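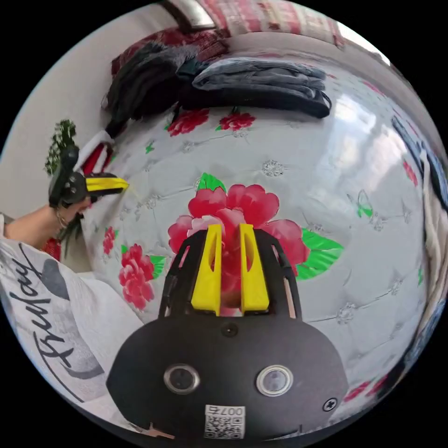
Plomero: garras manuais para dobrar roupa

Projeto caseiro, montado na bancada da oficina compartilhada Nivala e usado em casa, em cima da cama. O repositório guarda os arquivos de impressão, a lista de peças e as gravações.

Versão de 10/03/2021

Hardware
Duas garras, uma para cada mão, com dedos amarelos vazados. O suporte dos dedos vem do projeto Moffat, com os furos alargados. Parafusos do corpo: não apertar demais, a rosca espana.

Gravações
Mais de 50 sequências, feitas desde fevereiro. Roupas: calça jeans, malhas, blusas felpudas.

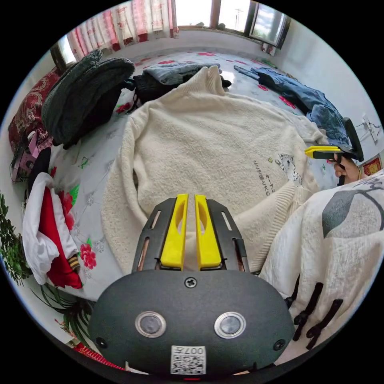 Tecido felpudo é o que dá mais trabalho, e nove sequências com esse tipo de peça estão na pasta revisar/. As outras seguem o formato Pedwood, um diretório por sequência.

Pendências
- calibrar de novo a garra esquerda
- refazer o índice

Licença: uso livre, com citação do projeto.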